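The plate test, or why I'm still doing my own washing up 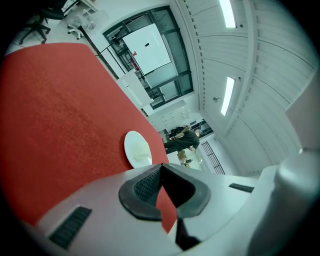

Page last changed: May, by Wenjie Cheng

I have a rule for anyone who tells me the household robot is nearly ready, and the rule is a dirty plate. I don't want a clean one in the middle of a bare table under nice lights. I want one like the white plate on the red table up there, with a yellowish smear on it, sitting right at the edge with a drop on the other side. Pick that up, don't smash it, put it somewhere sensible. Then we can talk about my kitchen.

I should say where I'm coming from. I spent eleven years on shop floors, most of them at a packing firm in Toltport, and I now write this page and do a bit of part-time bookkeeping. I'm no engineer. But I have stood next to a lot of machines, and I've been promised a lot of machines as well, and those two experiences have very little to do with each other. I also wash up every night for a family of four who seem to use a fresh glass each time they walk past a tap, so I do have skin in this game!

People ask me (well, my brother-in-law asks me) why a machine that can weld a car door can't clear a table. I used to give a long answer about computers. Now I say that the car door turns up in the same place every time. At Toltport we had an arm that lifted trays off a belt, and it was lovely to watch, it really was, four thousand trays on a good shift and hardly a grumble. Then one spring the supplier changed the trays. Same length, same width, a slightly softer lip. We had two days of trays on the floor and a man from Trevent lying on his back under the belt with a torch in his teeth. Softer lip! You or I would have picked up the new tray without noticing it was new.

A kitchen is softer lips all the way through. My plates come from three different sets, one of them my gran's, and they are never where they were yesterday. Some are stuck to the plate underneath by something that used to be porridge. You pick up the top one and, without giving it a thought, you feel whether the bottom one is coming too and you put your other hand under it. That little feel is what I'd pay for.

And a plate is a nasty thing to get hold of, when you think about it. It's flat and it's wide, and the part you can reach is a rim a few millimetres off the table. I tried it last week with a pair of salad tongs, which is about the nearest I can get at home to a two-fingered gripper, and I recommend it to anybody with strong views on the subject. You come in from above and you get nowhere. You come in from the side and you push the plate along. What you end up doing is pushing it until it hangs over the edge a bit, then nipping the bit that hangs. So an edge is a help and a danger both at once, and you have to know which it is at any given moment. I did it 3 times and then dropped one in the sink. (It survived. It was one of the supermarket ones.)

Rubber pads with a bit of texture to them, like the dark grey ones in the photo, would do a good deal better than my tongs, I'm sure. I've always thought the fingertips are where the honest work goes in this business. All the talk is about brains, but in Toltport the thing that made the most difference to our arm was a new set of pads. They cost next to nothing. Before that we'd been about to spend a fortune on a camera.

Grease is the other half of it, though. A smear on a plate is a small matter to look at and a large one to hold. Once it's on your fingers it's on the next plate, and the one after, and the glass you pick up after that. I wipe my hands down my trousers something like forty times in the course of the washing up and I couldn't tell you when I do it. Does the machine wipe its fingers? Does it know it ought to? I asked this at a trade evening in Edness and got a very long reply about something else.

Now, I don't want to sound like the man who said trains would never catch on. Things have moved, and faster than I expected. When I started, the arm lived in a cage and you taught it by typing in positions. These days people show the thing what to do by doing it themselves, gripper in hand, over and over, in ordinary rooms with office chairs and desks and cardboard boxes about the place. I like that very much. It's how I learned to pack, and how I taught the lads who came after me. No one ever learned to stack crockery from a manual. And I like that the rooms are ordinary, with people bent over getting on with their own jobs in the background, because my kitchen is going to have people in it too, one of them looking for the ketchup.

What I wonder about is how much showing is enough. I was sent a leaflet by a firm called Aquino, who are hoping to sell a table-clearing machine to canteens, and they were proud of having 2,122 demonstrations of a person clearing plates. It sounds a lot until you do the sum for one household. I reckon I shift that many plates before the summer's out, and I still chip one now and then. The same leaflet said the machine had managed 392 plates in a row without a breakage, which is better than my eldest has ever done. Fair play to them. But there was no word about how long it took, or who set the plates out, or whether any of them had gravy on. I wrote and asked. I'm still waiting, but they're probably busy.

Speed is the bit that gets skated over, I find. A machine that takes a minute over each plate may be perfectly fine in my house, where it can potter about all night while I'm asleep. In a canteen with a queue out of the door it's no use to anyone. So when somebody says "it can do it", I've started asking where, and how fast, and who picks up the bits. At Toltport we had a saying that a machine was only as good as the person standing next to it at ten to five. There was always someone standing next to it. They didn't appear in the brochure, but they were on the payroll.

My own guess, for what a bookkeeper's guess is worth, is that the canteens will get there first and the houses a long way after. A canteen can decide to use one sort of plate. It can put up a rail along the table so nothing goes over the side. It can make people scrape their own leftovers into a bin, and they'll moan for a fortnight and then do it. That's how machines have always got into workplaces, in my experience. We tidy the world up for them until the job is one they can manage, and we call it progress, and some of it is. I don't mind that at work. I would mind it at home. I'm not throwing out my gran's plates because they have a funny rim.

I'd also like somebody to be straight with the people who do this work for a living. My mum washed up in a school kitchen for years and was told twice that a machine was coming to replace her. One was a dishwasher, and it was marvellous, and she then spent her days loading it and unloading it. The other never came at all. She worried about it all the same, and she put off buying a better car because of it. A promise that turns out to be early still costs somebody something, and it isn't usually the person who made it.

So would I have one? Oh, tomorrow, if it passed the plate test. I'd give it the greasy one near the edge and I'd stand there with a cup of tea and my heart in my mouth. If it got that one I'd try it on the porridge bowls. And if it got through those, it could have the whole sink, and the roasting tin as well, which has been soaking since last night and which I'm off to deal with now.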